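Visit Report: Open Day at the Ladero Lab, Stamton
17/01/2021

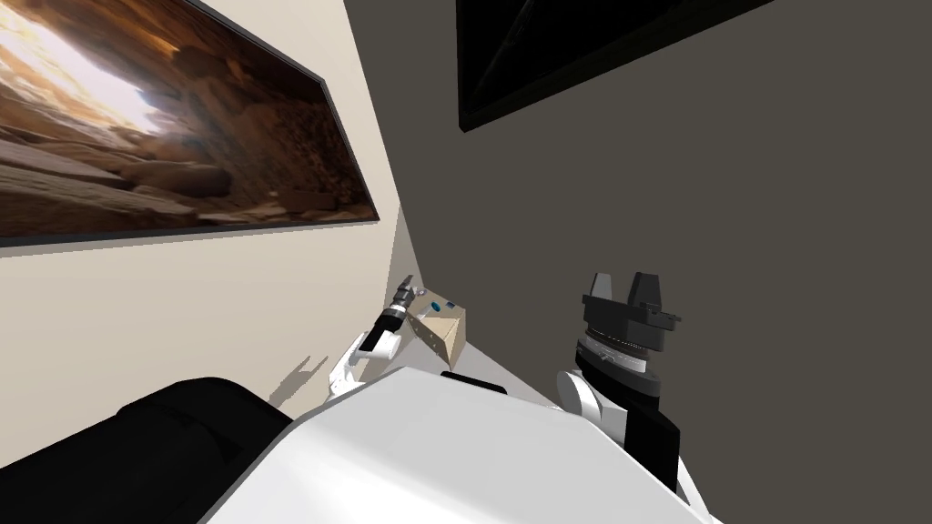
Our group went to the open day to learn how two-arm robots are programmed. The first demonstration was run in simulation, with a small cardboard box as the target. Staff told us the team had logged 1243 simulated runs since July, and that 81 of the last 100 were counted as good.

After that we split into 3 groups. Mine had 50 minutes with the Nilix software and changed the approach angle of the left arm. We still need the settings file from Ladero for the appendix.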